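Skonmont Kitchen Notes
Home Recipes Pantry Garden About Contact

Fruit trays, finally!
Posted in June by the Skonmont Kitchen blogger
11 comments 71 shares

I have wanted a proper place for fruit for as long as we've lived in this house. For years it all went into one big bowl on the counter, and whatever was at the bottom got forgotten until I smelled it. So when the produce store over in Skendton was selling off its old fittings, I came home with two long shallow black trays and the slotted metal posts to go with them (and a very sore back).

I love them! Everything lies one layer deep, so you can see what you've got the second you walk in. The apples and oranges have the left side, and the right side is for pears and lemons, at least in theory. Apples wander. I did try keeping each kind in its own neat row and gave up before lunch.
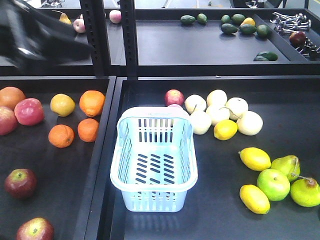
The other thing I'd recommend to anybody is a light plastic basket with handle openings at the ends. Mine is a plain one and it cost next to nothing. I fill it for whatever I'm making, carry it to the sink, rinse the whole lot right in the basket and let it drip. No more walking across the kitchen with four apples held against my shirt.

Now, pears. I'm completely gone on the round pale kind, the ones that look more like an apple and crunch like one too. They don't need the babysitting that green pears do – I check those every morning by pressing near the stem, and the day they give a little, they get eaten. The round ones just sit there being good. Slice them cold with a bit of lemon so they don't brown.

My favorite thing to do with the odds and ends is a sort of lazy compote. I use 500 grams of apples and 300 grams of pears, peeled and cut up small, plus the juice of one orange and a strip of lemon peel. Low heat, lid on, stir when you remember. It's ready when the apples slump. I don't add sugar unless the apples are really sharp, and it's wonderful on oatmeal.

Next up is the upper level, where I'm thinking onions on one side and squash on the other. There's a Rostami catalog on my nightstand with wire dividers in it and I keep going back to that page – if any of you have used them, tell me whether they slide around.

Share Save Print
Older post Newer post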